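**Tungate Players doing Twelfth Night outdoors in April — worth it?**

**uriel_e**
So the Tungate Players announced their spring show and it's Twelfth Night, outside, at the old Rowlands orchard. Tickets go on sale Nov 8, 2024 and I'm on the fence. I love the play (Malvolio's letter scene gets me every single time!) but April evenings here are no joke and the seating is bring-your-own-blanket. Did anyone go to their Tempest? I heard mixed things about the sound.

**Elin Morgan**
I went to The Tempest and had a great time, but I was in row two. My sister was back by the hedge and missed most of Prospero. If they're using the same speakers, get there early and sit left, near the gate.

**hedgerow_9**
They only have 184 spots a night this time, so the back won't be as far back as it was. Still cold though. I wore two pairs of socks and regretted not wearing three.

**uriel_e**
Okay, that helps. Is Emlyn Yorath directing again? I liked his Much Ado, but the songs went on forever, and Twelfth Night has plenty of places to do that.

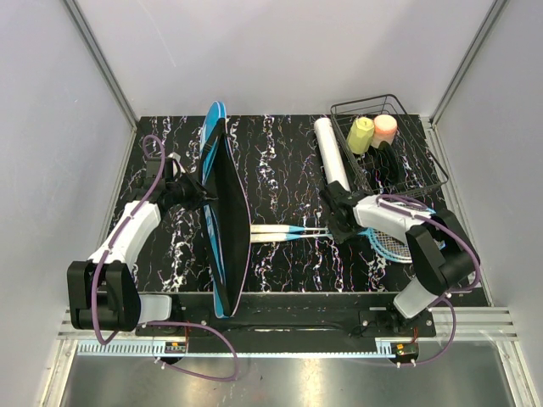 **Trefor Jarman**
Emlyn's directing, yes, and Sawsan Nassar is Viola. I'd argue the songs were the best part of Much Ado. Feste without proper music is just a guy being rude to people for two hours.

**uriel_e**
Ha, fair. I don't mind music, I mind a six-minute mandolin break right when Benedick is about to say something funny.

**Sawsan Nassar**
Viola here, hello! We're keeping all of Feste's songs but they're short, and the last one is sung while the cast walks out through the trees. We ran it last week and it came in at two hours 9 minutes plus intermission. Bring a thermos, please — the tea stall had a horrible line last year and we're still working on that.

**hedgerow_9**
Can I grumble about the cuts? Somebody told me Fabian is gone and Maria has his lines. I get it, small cast, but then who's left to hide in the hedge with Toby and Andrew?

**Elin Morgan**
Maria in the hedge sounds like an improvement to me. She wrote the letter, she ought to get to watch him read it.

**hedgerow_9**
But she tells them to watch and then leaves, and then she comes back and gets to hear how it went. That's a nice bit! If she's been there all along you lose it.

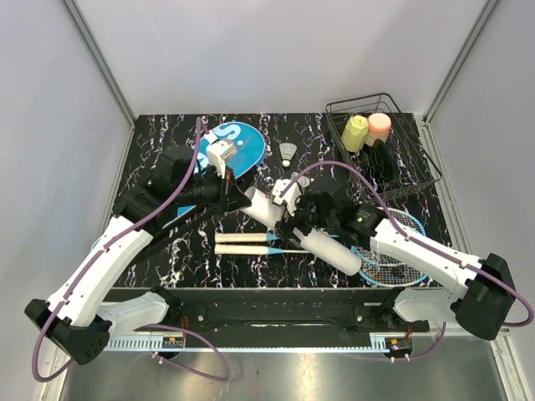
**Trefor Jarman**
Siding with hedgerow on this one, and I like Emlyn's work. Fabian also gets the line about it all being improbable fiction, and it's a shame to hand that to someone who's in on the whole trick from the start. The Zostwood group kept him in with a cast of 9 and it was fine.

**Elin Morgan**
Zostwood also ran almost three hours and I lost all feeling in my legs, so there's that.

**uriel_e**
I'm leaning toward going, Fabian or no Fabian. Does anyone know about parking? The flyer says to use the Dendeo lot but last time I tried that the gate was locked by ten.

**Sawsan Nassar**
Dendeo have said they'll leave it open until eleven on show nights. If it fills up, there's street parking by the church, and it's a short walk down the lane. It's dark on that lane, so bring a flashlight.

**hedgerow_9**
Fine, I'm buying a ticket too. I'll be the one in three pairs of socks muttering Fabian's lines.

**uriel_e**
Going for opening night then. Elin, you said left side by the gate, right? Is that left looking at the stage or left as you walk in?

**Elin Morgan**
Left looking at the stage. Save me a patch of grass if you beat me there!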